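Seltano Kitchen Handbook
Section 3: Receiving, Storing, and Preparing Cucumbers
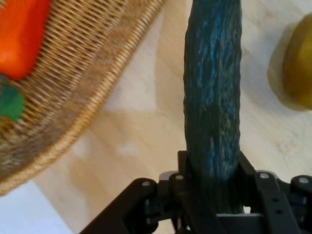

3.1 Purpose of this section

This section sets out how fresh cucumbers are received, checked, stored, washed, and cut in the Seltano teaching kitchen. It applies to all staff and to course participants working under supervision. Cucumbers used for pickling are covered only as far as the wash step. For brines and jars, see Section 5.

The produce lead for each session is responsible for seeing that these steps are followed. Where this section and a posted notice differ, follow the posted notice and inform the kitchen office.

3.2 Items required

Before starting, set out the following:

One basket or tray for cucumbers awaiting inspection
One clean colander for washed cucumbers
A soft vegetable brush, kept for produce only
A cutting board from the green set
A chef's knife or a small serrated knife
A vegetable peeler
Clean, dry kitchen towels
A kitchen scale reading in grams
Storage labels and a marker

Note: Woven baskets may be used for unwashed produce and for display. They must not be used for washed or cut produce. Use the colander or a lidded container instead.

3.3 Receiving and inspection

1. Place the delivery on the receiving bench. Do not set crates on the floor.

2. Check the delivery slip against the order sheet. The usual order from Bangash is by weight. Record the weight received, not the weight ordered.

3. Lift each cucumber out by hand and look at it on all sides. Small raised bumps, streaks, and mottled color are normal in many varieties and are not grounds for rejection. A slightly uneven outline is also acceptable.

4. Press gently at both ends and at the middle. The cucumber should feel firm along its whole length. Soft ends are the most common fault and are easily missed if only the middle is pressed.

5. Set aside any cucumber with sunken spots, slime, visible mold, broken skin, or a large yellow area.

6. Place accepted cucumbers in the inspection basket in a single layer where space allows. Long cucumbers may rest at an angle against the rim, provided that nothing heavy is placed on them.

7. Enter the result on the receiving sheet and initial it. Rejected items are to be weighed and entered on a separate line.

Caution: Do not trim away mold or slime and return the remainder to stock. Discard the whole cucumber and wash your hands before continuing.

3.4 Storage before use

1. Store cucumbers unwashed. If they arrive damp, pat them with a clean towel before putting them away.

2. Wrap loosely in a dry towel or place in a vented produce bag. Do not seal the bag.

3. Place on the upper shelf of the produce refrigerator, toward the door. The back of the lower shelf is the coldest part of this unit and has caused pitting in the past.

4. Keep cucumbers away from melons, tomatoes, and bananas, which cause them to yellow and soften sooner.

5. Label with the date received and the initials of the person storing them.

6. Use within 3 days. Check any remaining stock each morning and move the oldest to the front.

Note: Cucumbers needed for the same session may stay in the basket on the preparation table, out of direct sun. Return any that are left over to the refrigerator when the session ends.

3.5 Washing

1. Wash your hands with soap and dry them.

2. Clean the sink and rinse it thoroughly. Do not wash produce in a sink that holds dishes.

3. Hold each cucumber under cool running water and turn it slowly. Do not leave cucumbers to soak.

4. Brush rough or bumpy skin lightly from one end to the other. Soil collects around the bumps, so the brush is required even when the cucumber will be peeled. Do not use soap, detergent, or bleach on produce.

5. Place in the colander to drain, then dry with a clean towel.

Caution: A wet cucumber is slippery and rolls easily. Dry both the cucumber and your hands before picking up a knife.

3.6 Cutting

1. Place a damp cloth under the cutting board and check that the board does not move.

2. Trim a thin slice from each end. Taste a small piece from the stem end. If it is bitter, cut a further slice and taste again. If bitterness remains, peel the cucumber and taste the flesh before deciding whether to use it.

3. Peel if the recipe calls for it. Thick or very rough skin may be removed in alternating strips. Peel away from the body, with the cucumber lying flat on the board.

4. Cut long cucumbers in half crosswise before slicing. Shorter pieces are easier to control.

5. For rounds, hold the piece with curled fingertips and slice evenly. For half-moons, split the piece lengthwise first and lay the flat side down.

6. If the seeds are large, scrape them out with a teaspoon.

7. For salads that will be salted, weigh the cut cucumber. The standard class batch is 1000 grams before trimming. A batch that yields 810 grams after peeling and seeding is acceptable, and no extra cucumber needs to be cut. Toss with 25 grams of salt, leave in the colander to drain, then rinse and pat dry.

Note: The salt quantity is for the standard batch only. Participants on a reduced-salt menu should omit the salting step and drain the slices on a towel.

3.7 After preparation

1. Transfer cut cucumber to a lidded container, label it, and refrigerate it promptly. Use cut cucumber the same day.

2. Put peelings and trimmings in the compost pail. Rejected whole cucumbers go in the same pail, cut into pieces.

3. Wash the board, knife, peeler, brush, and colander in hot soapy water. Stand the brush upright to dry.

4. Empty the basket completely and shake out loose soil over the bin. Wipe the rim and the inside with a barely damp cloth, then leave the basket to air-dry. Do not immerse a woven basket or put it in the dishwasher.

5. Inspect the basket for split or lifted strands. Remove it from use if a strand could catch on a hand or break off into produce.

3.8 Records and questions

Receiving sheets are kept in the Foltent binder beside the kitchen office door. Questions on ordering should be directed to Zeeshan Awan. Questions on storage, washing, or cutting should be directed to Rosângela Vieira.

Section 3 last revised Jun 19, 2023. Approved by Uzma Cheema, Kitchen Office.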